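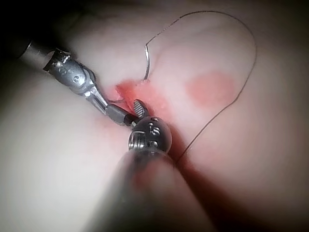
Department of Health Communication, Narkemton

## 4. Waiting time and the reading of discharge leaflets

In the previous section we described how the leaflet on care after minor surgery was rewritten in shorter sentences. The present section deals with another question, namely the moment at which the leaflet is given. In most outpatient clinics the patient receives it at the door, together with the next appointment and often a prescription. The paper goes into a bag or a coat pocket and is read at home, or it is not read.

We compared two moments of delivery. In the clinics at Hurton and Eynon the leaflet was handed over at check-in, so that the patient had it during the wait. In the clinic at Pullden the usual practice was kept. In total 300 patients agreed to take part, and all of them received the same text, printed on the same paper. A short telephone interview was held seven days after the visit. The questions were asked in a fixed order, and the interviewer did not know at which clinic the patient had been treated.

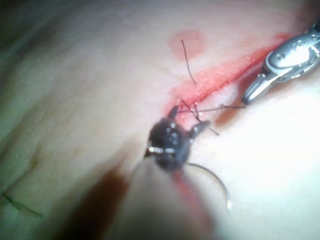

Word count, full paper: 2524

### 4.1 What patients remembered

Patients who received the leaflet at check-in could more often say when the dressing should be changed and whom to call in the evening. The difference was smaller for the advice on washing, which many patients in both groups had already heard from relatives. It should be noted that remembering an advice is not the same as following it, and our interview measured only the first.

Several patients said that the waiting room was noisy and that they had started the leaflet more than once. Even so, they had formed a question by the time they were called in. One woman at Eynon had underlined a line about lifting and asked the nurse if it included her grandson. Questions of this kind were rare at Pullden, where the leaflet came after the conversation – too late to change it.
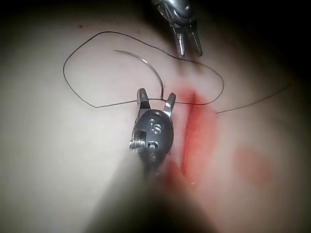
**Figure 3.** Two instruments over a pale, skin-like pad. The jaws of the nearer one are open.

### 4.2 Patients who did not read

A group of 41 patients reported that they had not opened the leaflet at all. We had expected that these would be mostly older persons, but age did not explain much. The reasons given were practical: glasses left at home, a child to look after, a wait of only a few minutes. Two patients had taken the leaflet for an advertisement. The cover was at that time light blue with a large logo, and Hefin Wynne, who designed the later version, moved the logo to the back page and set the name of the procedure in its place.
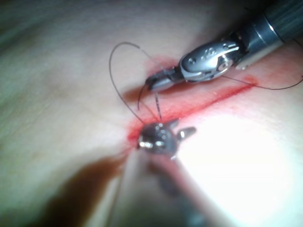
**Figure 4.** A thin red incision running diagonally across a pale, tissue-like surface.

### 4.3 Limits

The three clinics differ in more than the moment of delivery. Pullden is the smallest and has the shortest waits, and its patients tend to know the staff by name. We also could not control what the nurses said aloud. Interviews made in December were harder to complete, and in that month some patients had to be called several times before they answered.

A trial inside one single clinic, with the moment of delivery changed from week to week, would remove part of these problems. The staff at Hurton have agreed to such a plan, provided that the check-in desk does not need to keep a separate list.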